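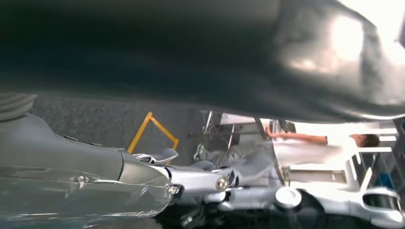
Tips > Games Room > Controllers and Consoles

Cleaning a sticky game controller

Unplug the controller or take the batteries out first. Dampen a cotton swab with 90 percent rubbing alcohol and squeeze out the extra. Run it around the base of each button, pressing the button down as you go. Turn the thumbstick in full circles and wipe under the cap. A wooden toothpick gets the grime out of the seam.

Let it dry for 5 minutes before you play. If a button still sticks, repeat once. Don't spray anything straight into the shell.

Wipe the grips weekly if kids use them, and keep snacks off the couch during long sessions.

Aliki Lazaridis

Print this tip | E-mail this tip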